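Gemine update: the Zalville group has now logged 652 practice grasps with its two-handed setup, and the new training method is paying off. Trained on 111 demonstrations, the policy matches what the old one needed 900 to learn.
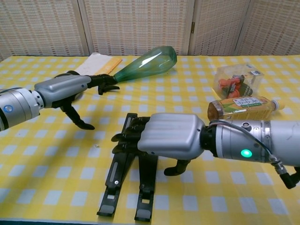

The trick is dull, which we like. Each hand gets its own small model, and the 2 compare notes only before contact. Bottles remain the great humbler. Code goes up in November, comments included, apologies extra.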